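로봇학습 게시판 > 데이터 수집
시뮬레이션 데모만으로 집기 정책 학습시키는 거, 진짜 되긴 합니까?

작성자: 톱밥냄새
2020년 8월 14일
조회 229

제목 그대로입니다. 요즘 너도나도 시뮬에서 데모 모아서 실기에 올린다고 하는데 저는 솔직히 안 믿습니다. 저희 팀도 Trisomell로 환경 만들고 텔레오퍼레이션으로 에피소드를 모으는 중인데, 팀장은 "배경만 다양하게 바꾸면 된다"고 하고 저는 그 말이 제일 의심스럽습니다.

지금까지 쓸 만하다고 남긴 게 62개입니다. 버린 건 훨씬 많고요. 작은 물체를 집어서 통에 넣는 단순한 과제인데도 사람이 조종하면 손목을 괜히 한 번 더 돌린다든가, 물체 위에서 망설인다든가 하는 게 그대로 들어갑니다. 이걸 모방하라고 주는 게 맞는지 모르겠네요. 해보신 분들 의견 부탁드립니다. 논문 링크 말고 경험담으로요.

댓글

회색관절
62개면 아직 뭐라고 말할 단계가 아닙니다. 더 모으고 나서 의심하세요.

톱밥냄새
더 모으라는 말은 어딜 가나 듣는데, 똑같은 버릇이 든 데모를 네 배로 늘리면 버릇도 네 배로 배우는 거 아닙니까?

회색관절
망설이는 구간은 잘라내면 되죠. 속도가 거의 0인 스텝만 걸러도 꽤 나아집니다. 저는 Dramani에 있는 필터 그대로 씁니다.

paperclip_k
윗분 말씀에 반대합니다. 멈춘 구간이 다 쓸모없는 게 아니에요. 그리퍼 닫기 직전에 잠깐 서는 건 필요한 동작인데 속도로만 자르면 그것도 같이 날아갑니다. 저희가 그렇게 했다가 정책이 물체를 치고 지나가는 꼴만 보고 2주 날렸습니다.

회색관절
그건 임계값을 잘못 잡은 거고요. 그리퍼 상태가 바뀌는 앞뒤는 당연히 남겨야죠.

paperclip_k
그 "당연히"가 문서 어디에도 안 적혀 있던데요.

밤샘인두기
저는 배경 얘기가 더 궁금합니다. 배경 바꾸는 게 정말 도움이 됩니까? 저희는 Standmont에서 받은 실내 배경을 돌려 썼는데, 흰 책상에 흰 벽인 실험실에서는 차이를 모르겠더라고요. 실기 환경이 깨끗하면 괜한 짓 아닌가 싶습니다.

톱밥냄새
저도 같은 의심입니다. 게다가 배경이랑 작업대가 따로 놀아요. 저희 건 목공소 배경인데 뒤쪽은 흐릿하고 로봇이랑 상판은 또렷합니다. 네트워크가 "흐리면 무시해도 됨"을 배우면 그건 다양성 학습이 아니라 초점 맞추기 학습이죠. 실제 카메라로 찍은 목공소가 그렇게 친절하게 갈라져 있을 리도 없고.

회색관절
무시하는 걸 배우면 좋은 거 아닌가요? 배경을 무시하라고 바꾸는 건데.

톱밥냄새
엉뚱한 이유로 무시하면 실기에서 배경이 또렷해지는 순간 무너진다는 얘깁니다. 그림자도 걸리고요. 상판에 팔 그림자가 진하게 떨어지는데, 조명을 고정해 두면 정책이 물체 대신 그림자를 보고 위치를 잡을 수도 있습니다. 아니라고 증명해 보라니까 팀장이 말을 돌리더군요.
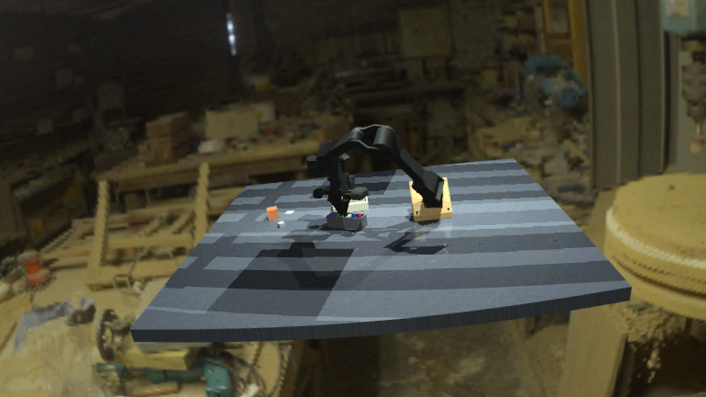

그리고 물체 크기도 마음에 안 듭니다. 전체 화면에서 보면 큐브가 너무 작아요. 입력 해상도로 줄이면 점 몇 개로 뭉개질 텐데 그걸로 색이든 모서리든 뭘 구분하겠습니까. 손목 카메라를 추가하자고 했더니 렌더링 시간이 늘어난다고 반려됐습니다.

paperclip_k
손목 카메라는 싸워서라도 넣으세요. 저희는 그거 넣고 나서야 집기가 좀 됐습니다. 전체 시점 하나로는 깊이가 안 나와요.

밤샘인두기
조명은 에피소드마다 방향만 바꿔도 그림자 문제는 좀 가려집니다. 해결된다고는 안 하겠습니다. 그리고 통 위치 고정돼 있으면 그것부터 흔드세요. 통이 늘 같은 데 있으면 놓는 동작은 그냥 좌표 외우기입니다.

톱밥냄새
통은 고정입니다... 기획서에 그렇게 돼 있어요.

회색관절
그럼 배경이니 그림자니 따지기 전에 통부터 옮기셔야겠네요. 이건 밤샘인두기님 말이 맞습니다.

arklow쓰는사람
Arklow 쪽은 초기 배치를 무작위로 뽑는 옵션이 기본으로 켜져 있습니다. 다만 가끔 물체끼리 겹쳐서 시작하니까 첫 프레임은 눈으로 확인하세요. 저는 그걸 믿고 돌렸다가 전부 다시 모았습니다.

톱밥냄새
결국 사람이 다 들여다봐야 한다는 거네요. 자동화한다고 시작한 일인데. 일단 통 위치 흔들고 조명 방향 바꿔서 한 묶음 다시 모아보겠습니다. 기대는 안 합니다.

paperclip_k
실기 성공률 나오면 올려주세요. 시뮬 성공률은 안 올리셔도 됩니다.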